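Chapter 9
When the Hand Does Not Let Go: Grip Faults and Safe Recovery

Chapter Objectives

After completing this chapter, the student should be able to:
Define a grip fault and tell it apart from a sensing fault.
Explain why a release command and a release are recorded as two separate events.
Read a simple event log and place its entries in the correct order.
State the conditions under which a person may reach into the work area.
Write a short fault report that another technician can use.

Key Terms

grip fault, hold force, release command, stale reading, safe state, manual release, reach boundary, near miss

Introduction

Earlier chapters treated the gripper as a device that does what it is told. The controller sends a command to close, and the fingers close. The controller sends a command to open, and the fingers open. This view is useful when a student is learning to write a first program, but it leaves out most of what a technician is called upon to do. A large share of service work begins when the command and the motion disagree.

The disagreement may be small. A finger may stop short of its full travel, or a motor may take longer than usual to reach its set force. In such cases the task often continues, and the fault is found only when the log is reviewed. In other cases the disagreement places a person at risk. The Gornutlow incident, with which this chapter opens, falls between the two. No one was seriously hurt. The equipment was back in use within the month. The incident is studied here for the reason that every step leading to it had been accepted as normal practice by the people involved.

9.1 The Gornutlow Incident

In August, the technical services group at Gornutlow began trials of a light-duty gripper supplied by Sestura. The gripper was intended for work in shared office space: picking up cups and papers from a table, moving them to a second surface, and returning for the next object. Its two fingers were driven by a single electric motor. Hold force was limited in software to 30 newtons, a setting chosen so that a finger caught between the pads could be withdrawn without injury.

The same gripper could be mounted on an arm or carried by hand. In hand-held use, an operator gripped a handle behind the motor housing and closed the fingers with a trigger. A wide-angle camera on the tool recorded each task from the position of the fingers. The recordings were later used to prepare the programs that the arm would follow.

Hand-held use was regarded as the safer of the two methods. The operator supplied all of the motion, and the tool could move no faster than the operator's own arm. For this reason the written procedure did not require a reach boundary during hand-held work, and colleagues were free to remain seated at the table while tasks were recorded. Fixed-arm work, by contrast, could not begin until the area was clear.

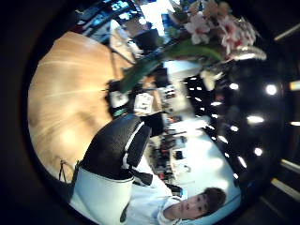 The difference between the two procedures is important to what followed. A reach boundary protects a person from unexpected movement of the arm. It was not written with the fingers in mind, and no other section of the procedure dealt with them. When the boundary was removed for hand-held work, the only remaining protection against a pinch injury was the software limit on hold force.

During one recording period, the operator closed the fingers on the handle of a ceramic mug, lifted it, and set it down. On releasing the trigger, the operator expected the fingers to open. They remained closed. A colleague reached across to steady the mug and placed a thumb between the pads and the handle. At that moment the motor drove the fingers further closed. The thumb was held for 4 seconds, until the operator disconnected the battery and the pads could be forced apart.

The injury was limited to bruising. It was entered in the first-aid record, and the gripper was taken out of service the same afternoon.

9.2 The First Explanation

The initial report gave the cause as operator error. It stated that the trigger had not been fully released and that the colleague had reached in without permission. Both statements appeared reasonable. The trigger spring was light, and new operators were known to rest a finger against it. It was also true that no permission had been given, although the procedure in force did not ask for any.

Telmo Carrasco, the reliability engineer assigned to review the report, declined to close it. His written note consisted of two sentences: "The report explains why the fingers may not have opened. It does not explain why they closed harder."

Students should consider this note with care. A common weakness in fault reports is that the explanation accounts for part of the event and is then accepted for the whole. A partly held trigger could have kept the fingers in place. It could not, under the program as written, have caused the motor to add force once the set limit had been reached. A second cause had to be present.

9.3 Reading the Log

The gripper kept an internal log in which each entry carried a time stamp, a source, and a value. The log for the recording period contained 3,744 entries. Most were routine force readings. The entries that matter to the incident are summarized below in the order in which they were written.

Trigger, released.
Controller, release command sent.
Force sensor, reading repeated from the previous cycle.
Motor, open motion not confirmed.
Force sensor, reading repeated from the previous cycle.
Controller, grip check started.
Controller, low force detected, close command sent.
Motor, close motion confirmed.
Battery, disconnected.

The first entry rules out the explanation given in the initial report. The trigger had been released, and the controller had registered the release and acted upon it. The operator had performed the task correctly.

The third and fifth entries show a stale reading. A stale reading is a value that the controller accepts as current but which was in fact taken at an earlier time. Here the sensor cable had worked partly out of its connector. When the connection was lost, the sensor board sent the last value it had stored. That value had been taken as the fingers first touched the mug, when the force was still low.

The remaining entries follow from this. The motor did not confirm that it had opened, so the controller concluded that an object was still being held. It then ran its grip check, a routine intended to prevent dropped objects. The check compared the stale reading with the required hold force, found it too low, and ordered the fingers to close. The limit of 30 newtons had no effect, as the limit depended on the same sensor. Bench tests later measured the force at the pads under these conditions at 70 newtons.

9.4 Why the Fingers Did Not Open

The log shows that the open motion was not confirmed, but it does not show why. This question was settled by inspection. The drive screw had been supplied by Tivar as a replacement part and fitted during routine service. It was the correct length and thread. The grease applied to it, however, was a heavier grade than the one named in the service manual. On a first movement after a pause, the motor stalled briefly before it could turn the screw. In the closing direction, the control program allowed a second attempt at higher current. In the opening direction, it did not.

Neither fault would have led to injury without the other. Had the cable been sound, the heavy grease would have produced a slow release and perhaps a complaint from the operator. Had the grease been correct, the fingers would have opened and the grip check would not have run. The term combined fault is used for cases of this kind. Combined faults are difficult to find by testing parts one at a time, and a part that passes inspection should not be removed from consideration for that reason alone.

9.5 Changes to Equipment and Procedure

The review was completed and the revised procedure was issued on 9/13/26. The following changes were made.

The sensor board now attaches a counter to every reading. If the counter does not advance, the controller treats the reading as missing.

A missing reading places the gripper in its safe state. For this gripper, the safe state is defined as motor power off with the fingers free to be moved by hand. The choice involves a cost, as any object being held may fall. The gripper is therefore no longer approved for hot liquids or glass.

The grip check cannot run after a release command until the trigger has been pressed again.

A manual release lever, made to a design by Quintana, has been fitted to the side of the housing. It separates the fingers from the drive screw and does not depend on electrical power.

The reach boundary applies to hand-held work. A person seated at the table may remain there, but may not place a hand near the tool until the operator has said "clear" and lifted the trigger finger away from the handle.

The grease grade is now printed on the service card as well as in the manual.

9.6 Earlier Warnings

When the review was circulated, two operators recalled that the fingers had been slow to open on previous occasions. One had learned to tap the housing against the palm, after which the release took place. Neither had filed a report. The form in use at the time asked for the nature of the injury or damage, and there had been none to describe.

An event that could have caused harm but did not is called a near miss. Near misses should be recorded with the same care as injuries, and the form must make it possible to do so. The form now in use begins with two fields: what the equipment was told to do, and what it did. Section 9.9 reproduces this form in full and gives instructions for completing it.

The sections that follow take up each of these subjects in greater detail. Section 9.7 describes the common types of grip fault and the signs by which they may be recognized. Section 9.8 presents a method for choosing a safe state, including cases in which letting go of an object is more dangerous than holding it. Students who have not yet completed the exercises on force sensing in Chapter 6 should do so before continuing.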